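Leftovers talk – speaker notes
Kernura kitchen evening, 6 Oct 2026
12 min, then questions. Dont run over again.

Open with the fridge question – who threw out food this week? Hands up. Wait for the laugh.
Slide 2, keep moving.
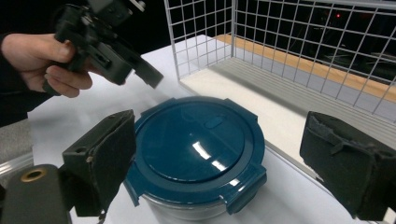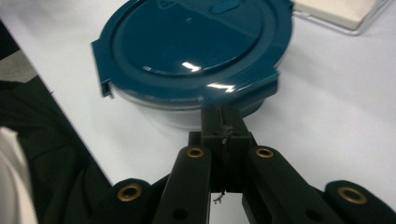 Second picture: round container, teal lid, locking tabs at the sides.

Main point. Most waste at home is stuff we forgot. Cooked on purpose, put away, never seen again.
My own tally from March – 300 dollars of groceries, 2 full bags in the trash. Say it slow, let it land.

Shelf rule:
Eye level = eat next. Raw stuff goes low. Sauces in the door, milk NOT in the door.
Tape and marker on every box. Date only, no one reads more than that.

Rice – tell the Wannasri story (short version!!). Big pot left out overnight, whole staff lunch gone. Cool it fast, shallow dish, into the fridge. Reheat once.

Soup night. Any vegtable, one onion, stock, 800 grams of whatever is left. Blend if ugly. Kids eat it if there's cheese.

Freezer: flat bags, stack like books. Bread sliced before it goes in. Herbs in oil, ice cube tray.

If someone asks about the Grurkico meal planner – used it a month, fine, paper list on the door works the same for me. Move on.

Skip the compost slide if past 10 min.

Close – pick one shelf tonight, clear it, eat what's there first. Handouts by the coat rack. Sign up sheet for the soup night too, pen is in my bag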